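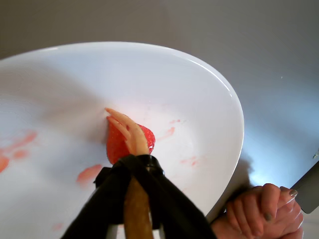

December 6, 2024

Spent the day on section 2 of the Namlow practice note, the part on sharing a plate with the hand. The draft said "keep blades clear of the workspace." Too vague to check. Reworded: a knife is held by one named person, stays outside the rim while the fingers are closed on food, and is put down before the arm is commanded to move. Ihor Stelmakh wants a distance in millimeters. I put 110 as a placeholder and marked it for test.

Face approach is the harder clause. Speed limits alone don't cover it, as the guest may be talking and looking down. Added a requirement for a second person within reach. 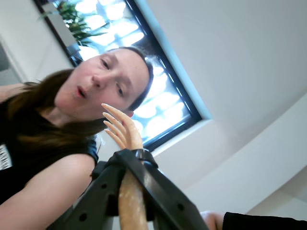
Fingers near the face, second person's hand by the bracket.

Oleksandra Didenko objects to "within reach" and prefers a stop control in hand. Both went in. The November version had neither. Log entry 1487 still open: who signs off the wrist band after cleaning?
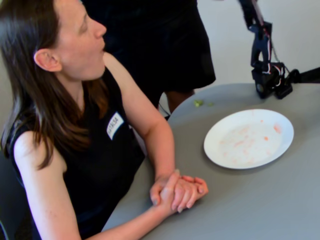 For tomorrow

Clamp check before power, written as its own step. Cable routing on the arm. Wipe-down between guests, tabletop included. Send clauses to Idun Sjögren at Orkent.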